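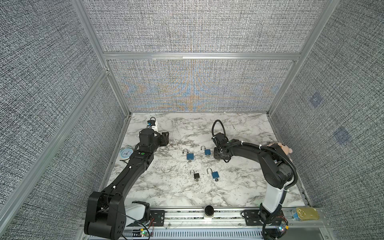 Padlocks on the marble top, keys to be seen at three of them. Three blue, one black.

Notebook, August, started 9:40

Sorting out the small padlocks for the Prurmont lockers. The order was for four of one kind. We have three blue that match and one black that is a bit smaller, which came out of the odds drawer. Want to know whether the black one can go on with the others or whether we hold the job until a fourth blue turns up.

Labels. The blue ones are B1, B2 and B3 in my notes, the black one is K1. No tape on the bodies, it leaves gum and then somebody has to clean it off before they go out. I keep them apart by always putting them back in the same spots, two and two, black at the front left. Keys stay in the locks between tests. Last time the keys went in a dish together and we lost half a morning trying each one in each lock.

Weights, on the small Javeo scale, each with its key in:
B1 – 285 g for the first reading, which is nonsense. Scale had not been zeroed after the tray came off.
Zeroed it and tried again. Still drifting. Gave up on weights for today. Battery probably. Weight does not matter for the lockers anyway, I only wanted it for the sheet.

Key turn, dry, no oil:
B1 smooth both ways.
B2 smooth, small click near the end of the turn.
B3 stiff for the first few turns, then fine. Could be grit or could be just new.
K1 smooth but short. The key is small and harder to get hold of with gloves on. Bare fingers no trouble.

Swapped the keys between B1 and B2 to see if they are keyed alike. They are not. B3 key does not open either of them. Good, that is what Prurmont asked for.

10:55. Shackle fit. Used the spare hasp from the Trerkov cabinet, same hole size as the lockers according to the drawing. All three blue ones drop through and close without pushing. K1 goes through too, with less room to spare between the body and the hasp. You have to tilt it to get it home. It closes, but somebody in a hurry will get it wrong and leave it hanging open. Did it twice myself.

Open and close cycles. Plan was 400 per lock, key turn and shackle both counted as one. B1 done in full, no change that I could feel. B2 done in full, the click is still there and no worse. B3 stopped partway for lunch, will finish it later, it has loosened up nicely. K1 not started. No point putting it through the whole run if we are not going to use it.

Note on the top: the marble is hard on the finish. Locks set down quickly make a nasty noise and I would expect marks on the bodies after a few weeks of this. Put them down flat and let go. A rubber mat would be better for the long runs – there should be one on the shelf with the Mac Mathúna parts, unless it went out with them.

14:20. B3 finished. Turn is now about the same as B1. Writing it off as new-lock stiffness. One drop of graphite in each blue lock, worked the key ten times, wiped the key after. Less black on the cloth than I expected.

Looked up the blue ones in the stock book. They are under line 933, quantity on hand given as four. So either the fourth is in the building or the book is wrong. Checked the odds drawer again and the two bins under the bench. Not there. The lockers at the far end of the hall have not been checked, somebody may have borrowed it for a bike.

Where it stands:
B1, B2, B3 good to go out.
K1 works, but I would keep it off the lockers because of the fit. Fine for the tool chest.
Need one more blue, keyed different from the three we have.
New battery for the scale, then weights.
Stock book to be corrected if the missing one does not show up before the order goes.

Left all four out on the marble with the keys in. Please put them back in the same places if you have to move them.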